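Chapter 3

Sitting Down: Furniture and the Shape of a Room

Before we get to measuring tapes and floor plans (they are coming, I promise, and you will want a sharp pencil), I should like you to think about the last room in which you felt properly at ease. It may have been a grandparent's kitchen, or the corner of a library, or a friend's flat with far too many cushions. Try to remember where you sat. Most of us can recall the seat long before we can recall the wallpaper, and that tells us a good deal about how rooms work on people.

When I first taught this course at Sevthorpe, my colleague Hanneke Cuypers used to send the whole class out to sit in 8 different chairs before lunch and write down what they could see from each one. There was a lot of grumbling! But they came back with pages of notes, about draughts and doorways and the backs of other people's heads, and the discussion usually ran on well past the hour.

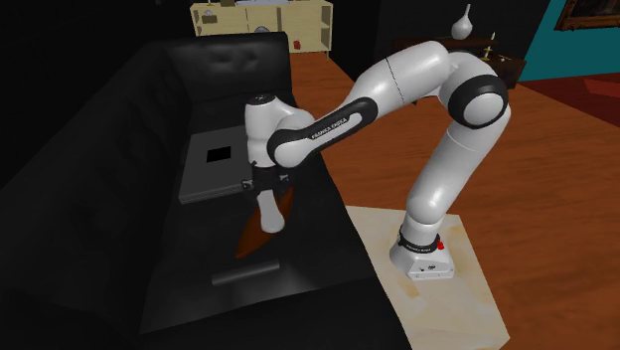
A sofa is the piece that gives beginners the most trouble, and I have every sympathy. It is large, it is costly to get wrong, and once it is in place everything else has to be arranged to suit it. A dark one will seem heavier than a pale one of the very same size, so it often wants a little more space left round it, and a light floor or a pale wall nearby will help. Push it hard against the wall and you gain some floor, though you may lose the easy feeling of a group of seats drawn together for talk.

We shall look at this closely through the Vulley house, which Mercedes Cuadros planned for a family with three children and a great many visitors. Her early sketches are set out in the second half of the chapter, crossings-out and all, and I find them a comfort whenever my own drawings go badly.

By the end of the chapter you should be able to draw a simple seating plan, mark the paths people take through a room, and say why a seat feels exposed or sheltered. Allow yourself 30 minutes for the first exercise, and do it in a room you know well.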